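摆渡口

渡船停在宰尔纳里这一边，船夫在修缆绳，说要等到下午四点。

她把箱子放在候船棚的长凳上，坐下来。棚里还有一个男人，带着一条狗，狗趴在门口晒太阳。墙上贴着票价，单程二百，带行李另算。她数出二百，放进外套口袋，免得上船时再翻包。

对岸就是约斯波特。从这边看过去，能看见水塔、仓库的长屋顶，还有一排杨树。她离开的时候杨树还没有屋顶高。

“过去办事？”男人问。

“卖房子。”她说。

男人点点头，没有再问。过了一会儿他说，今年水位低，船要绕过沙洲走，比往年多花一刻钟。她说没关系。

房子是父亲留下的，在马拉赫街的尽头，再往后就是河堤。门牌是九十五号。街上其实没有那么多人家，号码是跟着地块编的，中间空着的地后来一直没人盖房。小时候她以为那些没有房子的号码是留给以后的人的，放学路上一个一个念过去，念到九十五，就到家了。

父亲在河务站看水位，一共看了三十一年。每天早上六点和晚上六点，他走到堤下的水尺旁边，把读数记在本子上，再走回来打电话报给上游的戴镇。电话很短，只有数字，对方重复一遍，他说“对”，就挂了。家里人吃饭要等这通电话打完。

本子是硬皮的，绿色，河务站每年发一本，年底交回去。有一年不知道为什么没有收，那一本就留在了家里。父亲把它放在厨房的柜子上，后来拿它垫过锅。

四点差几分，船夫喊人上船。男人把狗抱起来，跨过船舷才放下。她拎着箱子跟在后面。船上还有一辆小货车，装着玻璃，司机没有下来，在驾驶室里听广播。

船开得很慢。沙洲露出水面一大片，上面站着白鹭。她想起有一年发大水，沙洲整个看不见了，河水漫到堤的第二级台阶。父亲那几天没有回来睡，每个钟头看一次水尺。母亲让她去送饭，她提着饭盒沿着堤走，雨已经停了，堤上全是蜗牛。父亲坐在站房的台阶上，裤腿卷着，吃得很快，吃完问她学校停课没有。她说停了。他说那就好，早点回去，别走堤边。

那年水最高的时候，读数是一千一百三十一。她记得这个数字，是因为后来镇上的人把它刻在了站房的墙上，刻痕下面画了一道横线。她长到了那道横线的高度，又超过了它。

船靠岸的时候撞了一下，箱子倒了。男人替她扶起来，说再见，带着狗往仓库那边走了。

她先去中介那里拿钥匙。中介的女人很年轻，把钥匙和一张表递给她，说买家明天上午来，房子里的东西最好今天清完，带不走的就留着，他们找人处理，处理费是八百，从房款里扣。她在表上签了字。

马拉赫街重新铺过，路灯也换了。九十五号的门有点胀，要往上提一下才推得开。这个动作她没有想，手自己就做了。

屋里的东西比她以为的少。两年前父亲搬到她那里去住，带走了一半，剩下的那一半他说都不要了。她打开窗户，从卧室开始收。被褥不要，衣柜不要，五斗橱的抽屉里有一盒纽扣和几张过期的船票，她把纽扣装进箱子，船票看了看，也装了进去。

邻居老太太听见响动，从后院过来，站在厨房门口看她收拾。

“你爸还好吧？”

“去年冬天走的。”

老太太“哦”了一声，过了一会儿说：“他借过我家一把铁锹。”

她去杂物间找，铁锹在门后，木柄上缠着胶布。她拿出来擦了擦，还给老太太。老太太接过去，没有马上走，又说：“他每天从这儿过，早上一趟，晚上一趟。我家的钟停了也不去修，听见他过去，就知道是六点。”

“后来呢？”

“后来买了个新钟。”

老太太走后，她继续收厨房。柜子上的绿本子还在，封皮上有两个烫出来的圆印，套在一起。她翻开，里面是父亲的字，一行一行，日期、钟点、读数，最右边一栏是备注。备注大多空着。偶尔写“有雾”，写“水尺擦洗”，写“冰”。

六月的某一页，备注里写着：“女儿代读，无误。”

她想了很久才想起来。那天父亲发烧，躺在床上起不来，母亲在戴镇没回来。她一个人走到堤下，蹲在水尺旁边看。水一直在动，刻度一会儿露出来，一会儿没过去，她不知道该读哪一个。她看了很多遍，最后取了中间的那个数，跑回家，怕忘了，一路念着。父亲听了，让她拿起电话，自己报。

对方重复了一遍。她说：“对。”

她那时候并不知道对不对。现在看这一行字，父亲写的是无误。他没有去看过水尺，怎么知道无误呢？也许晚上他又去了一趟，拿两个数比了比。也许没有去。

她把本子合上，放进箱子，压在纽扣盒子下面。

天快黑的时候都收完了。门后的钉子上还挂着父亲的帽子，宽檐的，灰色，他夏天看水尺时戴。她取下来拍了拍，灰不多。箱子已经满了，她就把帽子拿在手里。

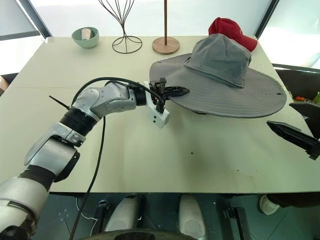 灰色宽檐帽

她锁上门，沿着堤往渡口走。末班船是七点半，时间够。河务站的站房还在，门上挂着锁，窗户里面空了。水位现在由戴镇那边的仪器自动测，不用人看了，这件事父亲还在的时候就知道。他当时说，那好，下雨天不用出门了。

墙上的刻痕还在，横线也在，只是漆掉了大半。她走到水边。旧水尺没有拆，歪了一点，下半截长了青苔。她把箱子放下，蹲下来看。

水一会儿上来，一会儿下去。她等了一阵，取了中间的那个数。

六点早就过了。她在心里把数念了一遍，站起来，戴上帽子，帽子大了一些，檐压到眉毛。她往后推了推，提起箱子。

渡口的灯已经亮了。船夫坐在缆桩上抽烟，看见她，问：“房子卖了？”

她没有跟他说过这件事，大概是那个带狗的男人说的。

“明天签字。”她说，“今天先过去住一晚。”

“明天早班是七点。”

“能不能再早一点？”

船夫想了想，说：“六点前有一趟送菜的，你要是不怕挤，就坐那个。”

她说不怕挤，从口袋里掏出二百递给他。船夫收了钱，把烟踩灭，去解缆绳。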